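Acta de la reunión del grupo de trabajo sobre tareas domésticas automáticas
Asociación de Vecinos de Dorkham, abril

Se abre la sesión a las 18:30. Preside Pentti Lahtinen. Se aprueba el acta anterior con una corrección: el presupuesto de limpieza de las zonas comunes es de 3730 euros al año.

1. Estado de la cuestión
El presidente resume lo leído desde marzo. Su opinión es que las máquinas ya aspiran bien un suelo libre, pero las tareas que piden dos manos van todavía despacio. Se toma como referencia la tarea de barrer objetos pequeños: una mano sujeta el recogedor y la otra lleva el cepillo. Se discute si tres tapones de botella son una prueba suficiente o demasiado fácil.

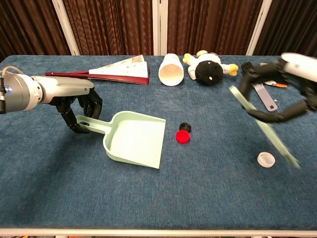

Briem objeta que recoger tapones no es todavía limpiar, y que en la escalera hay polvo, pelos y hojas mojadas. Pregunta también quién vaciaría después el recogedor. Se acuerda incluir el vaciado en la lista de tareas.

2. Oferta de Fillura
La empresa ofrece un periodo de prueba por casi 600 euros, con transporte aparte. Hay dudas sobre el seguro. Giltell pide que la oferta diga por escrito qué pasa si se rompe algo en el portal. Se aplaza la decisión.

3. Acuerdos
Mantener la limpieza manual hasta nueva revisión.
Pedir a Fillura las condiciones del seguro (Giltell).
Preparar una lista de 9 tareas, ordenadas por dificultad (Lahtinen).

Ruegos y preguntas: se pide que la sala esté abierta diez minutos antes.

Se levanta la sesión a las 19:40.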